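8/22/18
By Erhan Kozan
3 min read

Shazia Khokhar has looked after the Wedex cell at Brornska since February, and she would like a word with whoever wrote the manual.

"It says to re-zero the arm every 2,000 cycles," she says. "I do it every 30. Ask me how I learned."

I ask. She changes the subject to fingertip pads, which wear on the left side first and cost more than her lunch.

Cord is the hard part. A necklace has no edges worth the name, and the arm's idea of where one ends can be optimistic. She teaches each pick by hand first, then lets the machine try.
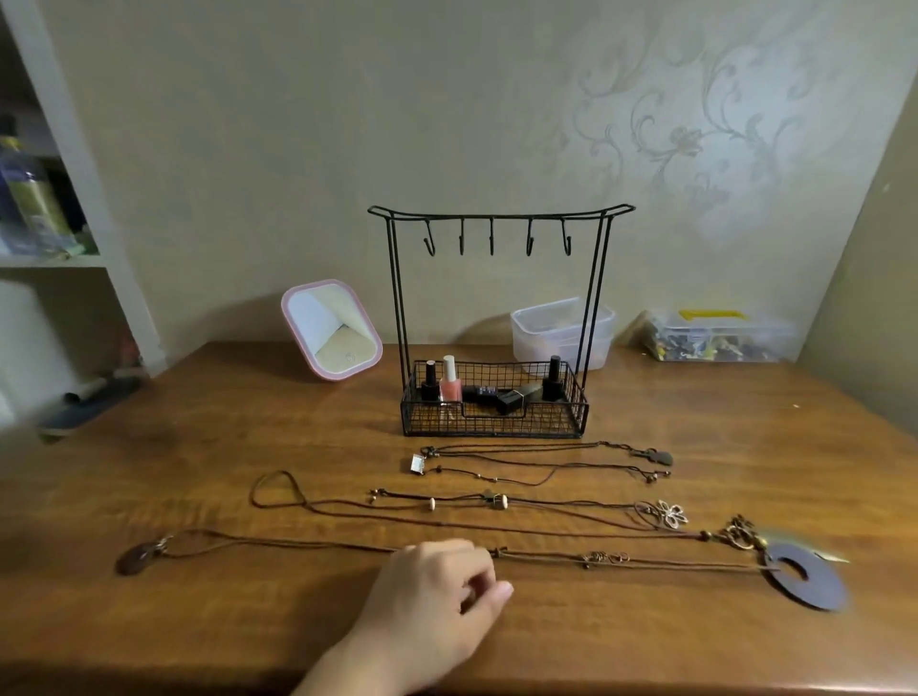 "Then I check the wrist cable, every time. It took me 31 minutes to change the last one. The manual says 20, but the manual has never met that screw."

Last updated: 8:40 a.m.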